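Carpet dents and a faded patch where a bookcase stood, move out in August
5 min read

galia_9
Posted 20 March 2023

I rent the lower floor of a house on Nukenbridge Road and my lease ends in August. I want to get the carpet sorted out well before then. It is a low pile carpet, wall to wall in the main room and the hallway. I don't know what fiber it is. The landlord says it was put in before he bought the place.

There are two problems. The first is dents. I had a tall bookcase full of books on the long wall for four years and when I moved it there were deep dents from the feet. I tried the ice cube trick on one of them. It came up a little and then stopped. Vacuuming did nothing.

The second is that the carpet under the bookcase is a darker shade than the rest of the room. I thought the rest was just dirty, so I scrubbed a patch with dish soap and water. The patch is now stiff and picks up dirt faster than anything near it.

My deposit is $1015 and the lease says "normal wear excepted." I would like to know if I should pay for a professional cleaning, keep trying on my own, or leave it alone and argue about it later. I have a vacuum, an iron and a spray bottle. I would rather not rent a machine unless it will really help.

Wenceslao Urrutia

Three separate things here.

Dents. Ice is fine for small ones but it is slow, and heavy furniture pushes down the pad as well as the pile. Use the iron. Wet a white cotton towel, wring it out, fold it once and lay it over the dent. Set the iron to medium and hold it just above the towel so the steam goes down. If that is too weak, touch it down for a few seconds and lift. Never put the iron on the carpet itself. Some synthetic fibers melt at a lower temperature than you would think and a melted spot can't be fixed. Then work the pile up with your fingers or a spoon while it is damp and let it dry overnight. You may have to do it twice. If the pad has gone flat for good there will still be a shallow dip, and you can stop there.

Stiff patch. That is leftover soap. Mix one part white vinegar with 8 parts water, mist it on, blot with a dry towel, then do the same with plain water until the towel has no suds on it. Don't soak it. If the pad gets wet it can start to smell. Put a fan on it after.

Color. If it's still lighter after the soap is out, it is most likely sun fading. Cleaning won't change that. In most leases I have seen, fading counts as wear, but read yours and check your state's rules. Take photos now, with the date on them, and get the landlord to walk through with you before you spend money.

I did carpet work for Skidbridge for a long time before I moved to the office side. Test anything you use in a closet first.

rugby_mom_4

just get it cleaned, mine looked like new after. landlord didnt say a word

Andri Gasser

I agree with most of what Wenceslao wrote. I would add that you should find out the fiber before you use any heat. Pull a couple of strands from inside a closet where it won't show. A carpet store can often tell you what it is from those. I took mine to Bautista Floors and they looked at it while I waited.

On the machine, I rented one a couple of years back and would not do it again for a single room. It put down more water than it took up and the hallway was damp for two days. If you do want the whole carpet done, get a quote from someone who uses a truck unit, and ask for a written receipt. Some leases ask for one at move out, so look for that in the section on cleaning.

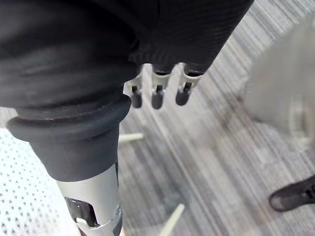
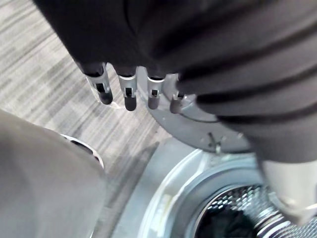

Also check the seam where the main room meets the hallway. In older carpet that edge often comes loose and people trip on it. If it lifts when you pull it lightly, tell the landlord in writing now, before your last month. A loose seam is a repair and he should be the one to deal with it. Don't glue it yourself. The wrong glue seeps up through the backing and dries hard.

For the dents, I got the best result by doing one foot mark at a time and leaving it alone until the next day. When I kept going over a damp spot the pile went fuzzy and it looked worse than the dent had.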